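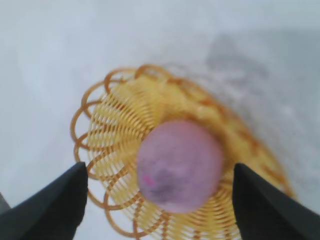 A ball in a woven basket, between the fingers of a gripper.

Getsemaní Cárdenas has a binder. It is 14 pages long, it is on its third cover, and she would like it known that she did not want to write any of it.

"I wanted one page," she says. "One page, big type, on the wall. Then people started asking me what I meant by 'gentle.'"

Cárdenas runs safety and practice at Clernau, a small firm that teaches robot arms to pick things up and put them down again. The binder is the house rules for that work: who may stand where, how hard a gripper may squeeze, what has to be written down and who has to sign it. Two other shops, Casamwood and Grastholm, have since asked for copies. She sent them, with a note saying the rules came with no warranty and that the page on coffee was serious.

The page on coffee is four lines. Cups stay on the shelf by the door. There is no exception for cups with lids.

We met at a table outside the test room, where she moved my own cup to the shelf before she sat down. I asked how a person ends up writing rules for picking up a ball.

"By being in the room when there weren't any," she said. "Everybody has rules for the big arms. There's a fence, there's a light, there's a man with a key. Then you get a small arm on a tabletop and people decide it's a toaster. They reach in while it's live. They reach in while talking to someone behind them."

So rule one is about hands. No hand goes into the work area while the arm is powered, however slow the arm is moving and however good the reason. The person at the stop button has no other job. She may not type, log, eat or, under an addition made in December, "advise."

"That was for a specific person," Cárdenas said. "He knows."

The middle of the binder is about objects, and here she gets livelier. Clernau's people used to practice on blocks, which are cheap, square and forgiving. She thinks blocks made everyone lazy. A ball rolls. A basket has gaps, and a rim a finger can snag on. Put one inside the other and the arm has to go in for the ball without dragging the basket along for the ride.

"You learn more from that in a morning than from a week of cubes," she said. "Also you find out who wrote 'success' on the sheet when the basket came up too."

That brings us to the rule people complain about most. Before a run begins, someone must write down what counts as success, in a plain sentence, with a name after it. If the sentence says the ball leaves the basket and the basket stays on the table, then a lifted basket is a failure, even if the ball looked wonderful. The sentence can't be changed until the set is done. A set is 30 tries, and all 30 are reported.

I asked if people ever report 29.

"They used to have a category called 'didn't count,'" she said. "I asked what was in it. It was the failures."

Perla Cuevas, who leads the test crew and has to live under the binder, takes a milder view of its author than I expected. She came to Clernau from Albers, where the rules were kept in one man's head and he took long lunches.

"I complained about the success sentence for a month," Cuevas told me. "Then I had to compare two of our own runs from before the rule, and I couldn't tell what either one was trying to do. I'd run both of them."

She still thinks the binder is too long. She would cut the section on cable ties, and she has told Cárdenas so in writing, on the form the binder provides for that purpose. There have been 18 such forms. Cárdenas keeps them in the back, with her answers stapled on. Most of the answers are "no," but not all. Cuevas got the squeeze limits rewritten, so that each object now has its own, tested by hand at the start of the day, where once there was a single number for everything from a sponge to a wrench.

"The old number was fine for the wrench," Cuevas said.

Cárdenas concedes that one. She is less giving on the matter of speed. New motions are run at a crawl first, then at half, then at full, and a change to the gripper fingers sends you back to the crawl. People with deadlines dislike this. She has had it put to her that the fingers were only swapped for the same kind of fingers.

"Same kind," she repeated, and looked at the ceiling for a while.

The current version of the binder is marked 2/28/18, and she is already taking notes for the next. It will have a section on visitors, who at present are covered only by the coffee page. When I got up to leave she handed me a form, in case I had any comments, and told me where my cup was.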